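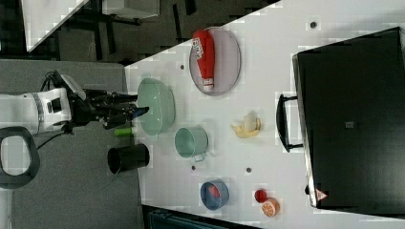

2019-06-25

Spent most of today on the budget for the second arm. We have 2,879 left on the equipment line and it has to be committed before October, or it goes back into the general pot. The Stakside quote arrived this morning and it is higher than I had hoped, mainly the gripper and the mount. The arm itself we would have on loan terms, so it is the extras that eat the money. I went through what we use on the table now and what would have to be bought twice. The props are cheap. A mint-green bowl and mug, a toy banana, the ketchup bottle on its plate, all of that could be doubled for very little. The big black oven is another matter. It takes up the whole right side of the table, and a second one means a second table strong enough to hold it and a socket on its own circuit.

Costs as they stand. Gripper and fingers from Stakside, 700. Table from Skandholm, price still to come, but they say 26 days for delivery once the order is in. Mount and plate, to be quoted by McIver. Spare fingers, 3 pairs, because the tips wear and I don't want to be stuck in the autumn waiting for a parcel. Cables I have left blank. Ours hang in loops off the arm and I would like proper cable clips on both this time, so I need to look up what those cost.

Rang McIver after lunch. They can do the mount but want a drawing first. I said they would have it by the end of the week. Must measure the bolt spacing again, as the figure in my notebook does not match the one on the old drawing and I don't know which is right.

Looked at the Nuto controller as well. It would do both arms from one box and save us a rack, but the support contract is yearly and comes out of a different budget, so I can't count on it. I have put it down as an option on a separate sheet. If it is turned down we keep the present controller and buy a second of the same.

Still undecided on the table. A white top like the one we have shows every mark, but the small blue things are easy to pick out on it, and changing the colour now would mean the two set-ups don't match. Will ask for white.

Left to do: drawing for McIver, delivery charge from Skandholm, ask Stakside if the quote includes VAT. Find the receipt for the first oven. Home late, soup for tea.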